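Matolell Brick Set - User Guide
Section 3: Sorting Your Bricks into Trays

Welcome to the part of the guide we had the most fun writing! A Matolell set goes together so much faster when the colors are sorted first, and sorting turns out to be a pleasant job in its own right. Set aside a little table space, put the lid of the box somewhere safe, and you're ready to go.
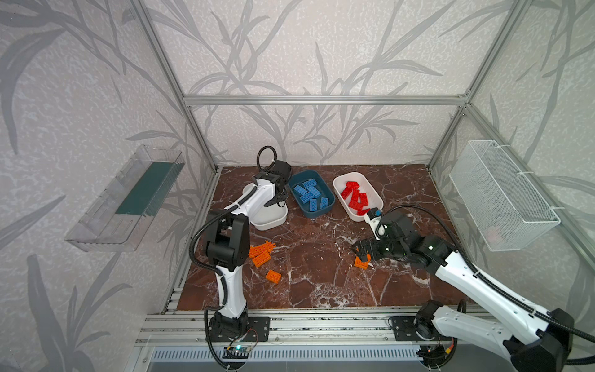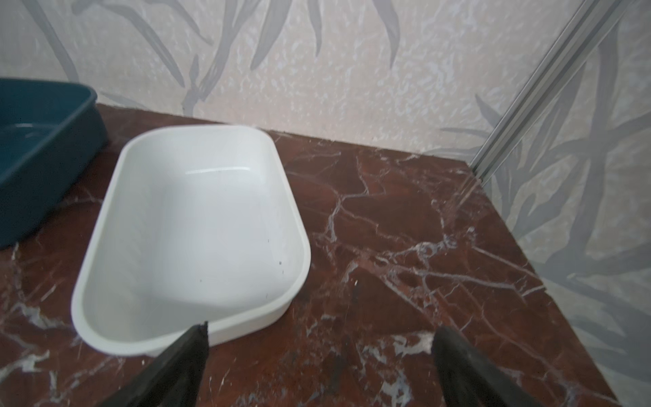
Fig. 3-1. First picture: red and light blue bricks in their containers, orange bricks still on the tabletop. Second picture: an empty white tray.

3.1 Before you start

You will need one container for each color you plan to sort. Any smooth, shallow tray or bowl will do, and a rectangular one is lovely to work with as it sits neatly beside its neighbors. Choose a hard, level surface such as a countertop or a kitchen table. Bricks vanish into carpet with amazing speed.

1. Wipe the tabletop and let it dry.
2. Check each tray for dust and crumbs. A quick wipe with a soft dry cloth is plenty.
3. Line the trays up toward the back of the table, leaving the front clear.
4. Tip out one bag of bricks in the clear space. One bag at a time, please - the big set holds 1,377 pieces and they roll farther than you'd think!

Note: If you bought the Furkitz tray pack, the trays nest for storage. Twist gently to separate them and don't pry at the rim.

3.2 Sorting

5. Pick the color that stands out most and start there. Red is a great first choice.
6. Place bricks in the tray loosely. There's no need to stack them or lay them flat, and a loose heap is much easier to pick from later.
7. Move on to the next color. Keep going until one color is left on the table.
8. Pull the last tray forward and fill it with whatever remains.

Tip: Contrast helps a lot. Light bricks are easy to spot in a dark container, and red ones really pop against white. Sinéad Cronin on our design team swears by this, and after trying it on a gray Monday afternoon we all switched over.

3.3 Checking the count

9. Compare each tray with the color list inside the lid. The Starter set has 70 bricks, of which 29 are orange.
10. If you come up short, look under the tray rims and inside the empty bags before you contact us. Small bricks love the bottom corners of a bag.

CAUTION: Small parts. Choking hazard. Keep loose bricks away from children under 3, and clear the floor when you finish.

CAUTION: Do not wash bricks or trays in a dishwasher. Use lukewarm water and mild soap, then air dry completely before putting them away.

3.4 Storing sorted bricks

Slide each tray into the Verkden drawer unit, or pour the colors into separate bags and label them. Fill trays no higher than the rim so the drawers close smoothly. For the Fahy stacking lids, see Section 4.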